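Old maps, and a very happy weekend

Jan 31, 2009

I have finally got my hands on a proper copy of the old parish map of Farnedden, and I've hardly looked at anything else since. It was drawn in 1742, it is enormous, and it is the most wonderful thing! I'd only ever seen the little black and white version in the back of the village history, where the field names are a grey smudge and the river looks like a bit of dropped string. The full size copy is another creature altogether. I had to move the lamp and both chairs to get it flat on the floor, and then I lay down on my stomach next to it like a ten-year-old and didn't get up until it was dark.

The thing I love most is the field names. Every scrap of ground had one. There's Long Hungry, which I take to be poor soil, and Short Hungry next door, which must have been worse. There's Goose Bottom and Parson's Elbow and a tiny triangle by the ford called Nineteen Pence. I have walked past that triangle hundreds of times (there's a gate, some nettles, and usually a bath that the cows drink out of) and never dreamt it was called anything at all. Now I can't go by without saying it out loud.

What surprised me was how much of the old layout is still there. I took a tracing down to the Wollar road end last week, in a plastic sleeve against the drizzle, and tried to follow the boundaries on foot. The hedge along the top of Long Hungry bends exactly where the map says it should, for no reason you can see on the ground. Perhaps there was a tree there once, or a quarrel. The lane narrows in the same place too. Even the muddy bit is marked, with a little row of dots and the word "foule", and I can report that it is still foule and that it goes over the top of a wellington boot.

Other things have gone completely. There was a mill at the bottom of the hill with its own pond and a long straight leat running to it, and I couldn't find so much as a stone. The pond is a field with a dip in it. I stood in the dip feeling rather grand, thinking of 82 years of grinding corn (that's how long it lasted, going by the village history) and then a sheep coughed behind me and I nearly fell over. 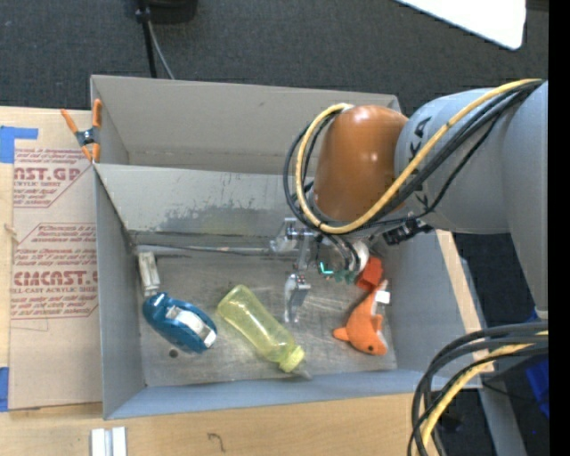

If you fancy doing this for your own village, please do, it's such good fun and you hardly need anything. Start at the county record office and ask what they have for your parish. The tithe maps are the easiest to read and they come with a list of who owned what, so you can match the numbers on the map to the names of the fields. Estate maps are prettier and much more of a gamble. The surveyor was being paid by the landowner, so you'll get every last oak in the park drawn with its own shadow, and then the cottages where everybody lived are done as a row of red blobs.

Take a pencil, as they won't let you have a pen anywhere near the documents, and take a jumper, as those rooms are freezing. Ask about copies before you set your heart on one. Mine took six weeks to come and I had nearly given up on it.

Then get the modern walking map out and look for the shapes. Don't start with the roads, start with water. Streams move a bit but not all that much, and once you've got the stream lined up the rest begins to fall into place around it. Parish boundaries are good too, and churches of course. I spent a whole evening convinced that the surveyor had got the north side wrong by 400 yards before I noticed I was holding my tracing back to front.

I've still got one real puzzle. Right up in the corner, past the last of the named fields, there's a small square with the word "Jestska" written beside it in a different hand. It doesn't look like any other name on the sheet. It isn't in the village history or the tithe list, and I've tried saying it in every accent I can manage. It might be a person, or a bad spelling of something quite ordinary, or a joke between two clerks. There's nothing at the spot today except gorse and a very good view of the estuary.

So that's the plan for March, when the ground dries out a bit. I want to walk the whole boundary in one go, starting at the ford and going round with the sun, and finish up at the Jestska square with a flask and a pork pie. If anyone reading has come across the word on an old map or a gravestone or anything else, do leave me a comment, I'd be thrilled. And if you know where the millstones went I would like to hear about that as well.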